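Using Up Scraps in a Small Wall Quilt
Speaker notes, Sumwood quilt guild, July 2026

Opening
Thank them for coming. Ask who has a scrap bin they can't close. Say mine was two bins until last December, when I sorted it over one long weekend and kept 794 pieces. The rest went to the preschool for glue projects.

Pass the two sample blocks around now so they get back to me before the break.
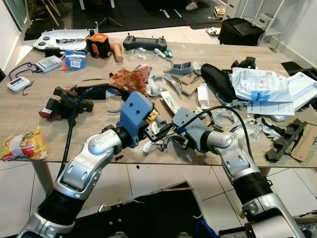 Sorting
Sort by light and dark first. Color can wait. I used to sort by color and my quilts came out flat, all medium.
Anything narrower than an inch goes in the string bag.
Press before you sort. Wrinkled scraps look smaller than they are, and you will throw out good ones.
Show the Wernatex solids next to the prints. They are a bit heavier, so mention the seams get bulky where four of them meet.

Piecing
The Salian block is a plain center square with strips added round and round, light on two sides and dark on the other two. Sew a strip, press it away from the center, trim, turn. No measuring until the block is done, then square it up. Hold up the one that went wrong — I put a dark strip on a light side and didn't see it until it was quilted.

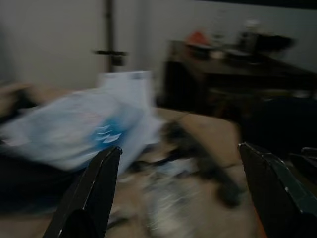 Foundation paper is optional. I use it for the string blocks because bias edges stretch on me. Old phone book pages work if you can still find them. Set the stitch length short so the paper tears off clean.

Quilting
Straight lines with the walking foot, 3 blocks at a time, then rest your shoulders. Melleo is the thread I had on hand, in gray, and it blends with nearly everything. Change the needle before you start, even if the old one seems fine.
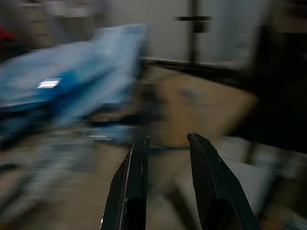
Blue, and a tan surface.

Wrap up
Pattern sheets are on the back table. Take questions on binding last, that one always runs long. Remind them to return the sample blocks.

Contact the guild | © Sumwood Quilt Guild | Back to top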